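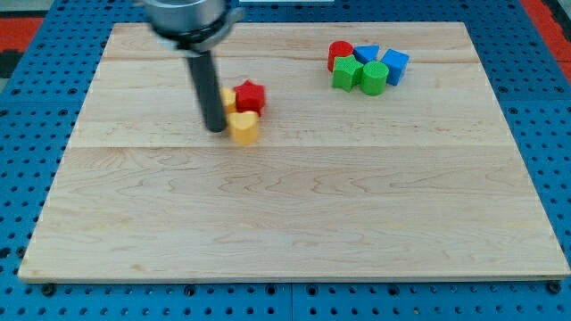
Rod over the left group, blocks sorted into two bunches on the maple-looking board.

tasivance_tom
Bench arm is pushing blocks now. We're in the shared shop in Brindadstead, so everything has to fit one table. End tool is a plain black rod, no gripper. I want it to slide any block to any other block on command. Control code is my own and logs every push, 1,000 so far. Biggest problem is the star blocks. They turn when the rod catches a point.

semple
Nice clean setup. I'd swap the wood for a sheet of plastic though. You've got seams running across that board and a small block will catch on one sooner or later.

tasivance_tom
Seams are sanded flush, can't feel them with a fingernail. Board stays.

lowgear
Agree with keeping the wood. Is it bolted down? Mine crept 2 mm over a long run and I spent a weekend blaming the calibration.

tasivance_tom
Bolted through the pegboard. I check it before each session.

semple
Flush in June isn't flush in winter. Glued planks move. Just saying.

Witwood
For the stars, slow down at contact. I run 200 mm/s in free air and a quarter of that once the tip is near a block. Also push toward the center of the block – the point nearest the rod is usually the wrong place to aim.

lowgear
Slowing down didn't do much for me. A fatter tip did. I slipped a short piece of rubber tube over the rod and the spinning mostly stopped.

Witwood
Rubber grips the sides and drags the block when you back off. I took mine off after a day.

tasivance_tom
Will try the speed change first, it's one line. Tube after that if the stars still turn. Log is at 2,289 as of tonight, I'll post the numbers for stars and cubes separately.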